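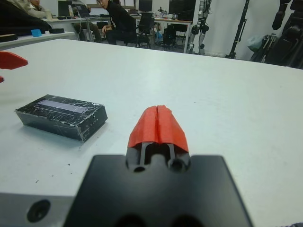
A smooth white top, the finish most of our customers ask for.

Trarnis Work Table by Fliltex

We've been making the Trarnis for long enough now that we've heard from people who roll out pie crust on it, people who cut quilt squares on it, and one family that has eaten every birthday dinner at theirs since the kids were in high chairs. It's a plain table, and we love it for that!

The top comes in white or Flolline gray and wipes clean with a damp cloth and a drop of dish soap. Please skip the scouring pads — they dull the surface over time, and we'd hate to see that. White does show crumbs and pencil dust sooner than the gray, so pick whichever suits your patience.

All 4 legs screw in by hand, and the feet turn to level the table if your floor is like the one in our old shop (it sloped toward the door, and so did everything on it).

Top thickness: 18 mm
Leg heights: 19 in. bench or standard
Assembly: hex key included
Returns: unused tables within 7 days of delivery

The Ko drawer fits under either long side and is sold separately. Orders placed in December may take a little longer to reach you.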